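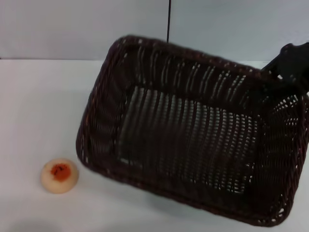

Akgate Open Day: Frequently Asked Questions

Updated 14/05/2025

When is the open day?
The first Saturday in June. Doors open at 10 and the last group goes in at 3.

Do I need a ticket?
Yes. Tickets are free but we only have 100, and they are tied to a time slot. Book through the visits page. If you can't come, please cancel so someone else can have the place.

What will I see?
Robot arms handling everyday items on a tabletop: picking up a basket by its rim, tipping it, moving small objects. Each demonstration lasts 20 minutes, with time for questions afterward. Maxence Collet runs the morning sessions and Eimear Coughlan takes over after lunch.

Why baskets?
A woven basket is harder for a gripper than a plain box. The rim is not the same all the way around, and a weave with gaps in it can confuse the software about where the edge is. It is also something people have at home.

Does it work every time?
No. In our last round of basket trials the arm finished the task in 86 percent of attempts. You may well see a drop or a missed grip. The operator will reset the table and start again.

Are the robots working on their own?
Some of the time. In the first half of each session a person guides the arm. In the second half it runs on what it has learned from roughly 2,000 earlier runs. The presenter will tell you which is which.

Can I try it?
Yes, if you are 12 or older. There are four turns per session, and names go on the sheet at the door.

Can I bring children?
Yes. Under-12s are welcome to watch but must stay with an adult behind the yellow line.

Can I take pictures?
In the demonstration room, yes - no flash, please. Not in the Flimon workshop next door.

Is there parking?
There is a small lot behind the Buckley building. It fills up early. Street parking is free on Saturdays.

Is the building accessible?
Yes, through the side entrance. For seating or other needs, contact Aoife Ó Dubhghaill at the visits desk by the Wednesday before.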